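Ticket 1403
Opened: 2022-07-24
Site: Tomoana
Unit: Litar desktop tower, asset 3692
Status: Waiting on parts

Fault as reported
Powers on, fans at full speed, no display. Cuts out after up to 300 seconds. Monitor and cable swapped by the site, no change.

Log
1. Mains lead replaced. Same behaviour.
2. Memory reseated, then tried one module at a time in the first slot. No display with any of them.
3. Expansion card removed, onboard video tried. No display. Card refitted.
4. PSU tested under load on the Pininetti tester. All rails within tolerance.
5. CMOS battery replaced, settings cleared. No change.
6. Side panel off, tower on its side, CPU out of the socket and in the square pocket of the grey tray. Drives left in the blue carrier, PSU left in place.

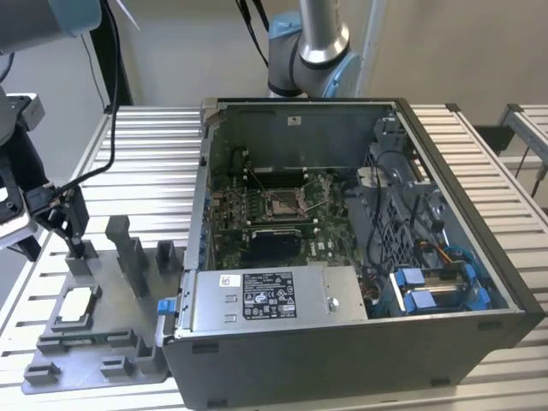
7. Socket contacts checked under magnification. 2 bent near the lever side. Not straightened on site.
8. Replacement board ordered from Onuvier. Supplier quotes December for the same revision; asked whether a later revision fits this chassis.

Do not refit the CPU to the old board. Keep the heatsink screws with the unit.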